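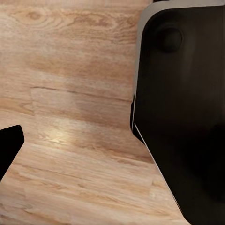
Stelum Nature Club | Junior Pages

Why does wood have knots and stripes?

When I was little I thought the swirly brown ovals in floorboards were eyes. I used to step over them on the way to the bathroom! I know better now (mostly), and I want to tell you what a knot really is.

A knot is the place where a branch used to join the trunk. A branch starts out as a tiny bud, and while it grows longer, the trunk keeps getting fatter. Every year the tree adds a new layer of wood just under its bark, and those layers wrap around the bottom of the branch and swallow it up. Saw the trunk into boards and you slice through the hidden bit of branch, rings and all. The stripes beside it have to bend out of the way, a bit like water going around a rock in a creek.

So what about the stripes? They're the yearly layers again, only sliced the long way. In places with cold winters, a tree grows quickly in spring and makes pale wood. Later in summer it slows down and makes a thin, darker band. One pale bit plus one dark bit is one year, so if you find a stump you can count back to the middle. My favourite stump is on the track behind our clubhouse and I got to 256 before my finger went numb. That tree was a seedling before anyone's great-great-grandma was born!

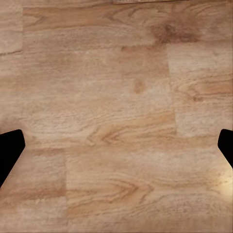

Senthil Kotian wrote in to say that it doesn't work so well with lots of rainforest trees, where it's warm all year and the rings can be faint or missing, and could I please mention it. Consider it mentioned, and thank you!

Want to try some ring reading yourself? Look for a fat ring, which often means a year with plenty of rain, then hunt for skinny ones bunched together. Those might be dry years, or years when a bigger neighbour was hogging the light. Rub a crayon over a piece of paper on the stump and you can take the pattern home. Rochelle McAlister is collecting rubbings for the clubhouse wall until the end of September, any colour you like.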